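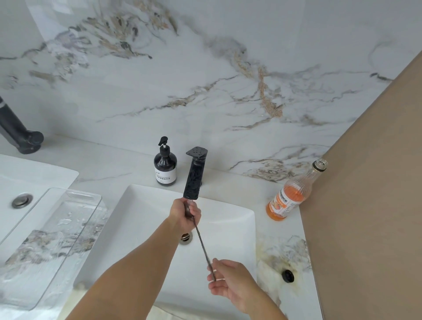

A long drain-cleaning tool, held over the sink.

What Is a Pilgrimage?
A quick explainer for curious kids

Ever gone on a long trip to see something really important to you? A grandparent's old house, maybe. Or the stadium where your favorite team plays. Then you already get part of it.

A pilgrimage (say it: PIL-gruh-mij) is a trip to a place that matters because of what a person believes. Somebody who goes on one is a pilgrim. And yes, same word as the Pilgrims with the ship. They were called that because they traveled for their religion.

Who goes?

Lots of people! Most of the big religions have some kind of pilgrimage. A few you might hear about:

Muslims travel to Mecca, in Saudi Arabia. The big yearly trip is called the hajj. Muslims who are healthy enough and have enough money are supposed to go once in their life.

Christians go all over. Jerusalem, Rome, a town in Spain called Santiago de Compostela. Some walk there for weeks.

Hindus visit holy rivers and temples. The Ganges in India is the most famous river. Many people bathe in it.

Jewish people visit the Western Wall in Jerusalem. Some write a prayer on a tiny bit of paper and tuck it into a crack between the stones.

Buddhists go to Bodh Gaya, in India. That's where the Buddha is said to have become enlightened while he sat under a tree.

Sikhs go to the Golden Temple in Amritsar, also in India. There's a huge kitchen that gives a free meal to anyone who comes. Any religion, or none.

And people with no religion? Sometimes they walk the same paths. They like the quiet, or the history, or they have a big thing to think about. Some of them call it a pilgrimage and some just call it a walk.

A small one, up close

The famous ones are huge. So let's look at a little one. The Okesville Walk.

It starts in Damow, at the church by the bus station, and it ends at the old chapel in Okesville. 80 miles. Most walkers take 8 days, so that's ten miles a day, with a heavy bag, in all kinds of weather. Some 3,000 people do it every year. Most of them come in May, before it gets too hot.

The story goes like this. Long ago there was a bad winter in Damow and the food ran out. People in Okesville heard about it and carried bread over the hills. When spring came, the Damow people walked the whole way back to say thank you. Then they did it again the next year. And the next.

Did it happen exactly like that? Hard to say. There isn't much written down from back then. But the walk is real and so is the bread. Bakers in Okesville still hand every walker a small round loaf at the chapel door. It's a bit salty. Good with butter.

Along the way there are two main stops.

Brakley. A village with a bell on a post. You ring it once when you get there, so people know you made it over the hill. Kids usually try to ring it more than once.

Moulin. This is where a lot of walkers sleep, in a long low house next to the river. Bunk beds. Lights out at nine. Supper is soup and everybody helps with the dishes, even if thier feet hurt.

What do pilgrims do all day?

Walk, mostly. Or ride. Lots of pilgrims today take a plane, a train or a bus, and it still counts. But walking is the old way.

They might also pray. Sing. Keep quiet on purpose for an hour. Talk to strangers. Stop to fix a sock. (Socks are a very big deal. Ask any walker.)

Some wear special clothes. On the hajj, men wear two plain white cloths, so you can't tell who is rich and who is poor. On the road to Santiago, people hang a scallop shell on their bag. On the Okesville Walk it's a piece of yellow string around the wrist, and you tie it to the chapel fence at the end. The fence is pretty much all string by now.

But why?

Different reasons for different people. Here are some.

Their religion asks them to.
To say thank you for something good.
To ask for help, maybe for somebody who is sick.
To say sorry.
To remember a person who died.
To be in the spot where an important story took place.
They don't know yet, and want to find out!

You can have more than one. You can also change your mind halfway.

Is it hard?

It can be. Blisters. Rain. Crowds, at the really big ones. Some people get homesick. For many pilgrims the hard part is part of the point. They feel that a trip you have to work for means more then one that was easy.

Not everyone agrees with that, and that's OK. Some people in the very same religion think you can pray just as well in your own kitchen.

Can kids go?

Often, yes, with a grown-up. On the Okesville Walk lots of families only do the last bit, from Moulin, on a Saturday. Kids get the yellow string too. And the bread.

If you visit a holy place

Doesn't matter if it's yours or someone else's. Same rules, mostly.

Use a quiet voice.
Look at what others do with their shoes and hats. Some places it's shoes off. Some places you cover your head. Some places you take your hat off. Not sure? Ask.
Don't take pictures of people praying.
Don't touch stuff unless you know it's fine.
Questions are welcome almost everywhere. Just wait till the person is done.

Words to know

Pilgrim: a person on a pilgrimage.
Holy, or sacred: very special because of religion.
Shrine: a place, big or tiny, set apart for a holy person or thing.
Chapel: a small church, or a room used like one.
Hajj: the yearly Muslim pilgrimage to Mecca.

Try it

Get a sheet of paper. Draw a map from your front door to a place that matters to you. Could be far, could be the end of the street. Put in two stops. What would you carry? What would you leave there when you got to the end? Tell someone at supper.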